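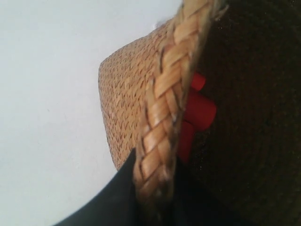
A gripper finger at the plaited handle of a woven straw object, seen from the wrist of a robot.

Home | Topics | Machines and work | Household robots | Index

Household robots and everyday chores

Household robots are machines meant to do domestic work such as tidying, laundry, washing up and cleaning floors. Machines built for one job, like the robot vacuum cleaner, are common. General-purpose machines that can move from one chore to another are still mostly found in test rooms.

Handling soft and woven goods

Straw, cloth and string are among the harder materials for a robot. They bend when touched, and no two pieces are quite alike. A plaited handle gives a gripper something to hold, but its strips overlap and can fray, and the finger has to get hold of the braid without catching loose fibres. Objects lying close behind a handle make the approach narrower. A person feels for the right spot without looking – most grippers have little or no sense of touch and depend on cameras, which the fingers themselves often block.

Trials

The Plondcombe trial, begun in April, set a two-fingered arm to clear and sort household items. Out of 468 attempts to lift an item by its handle, 79 failed, mostly when the handle had flopped to one side. The arm had first been guided by hand through more than 3,000 practice lifts. Rerico, which supplied the arm, now sells it for packing benches only.

Pudov took a different path and tested folding on a single size of towel. Its machine completed 984 folds but could not start on a crumpled pile unless someone pulled the towels apart first.

Shop-floor use

Results are better in workshops, where parts arrive in known positions and lighting stays the same. Dufour uses arms to load trays and move boxes between benches. Mixed bins and bagged goods are still sorted by hand there.

See also: Grippers; Robot vacuum cleaner; Laundry folding machines

Page last changed Tue 16 June

This site uses cookies to remember your settings. Accept | Manage

Contact us | Copyright and reuse | Back to top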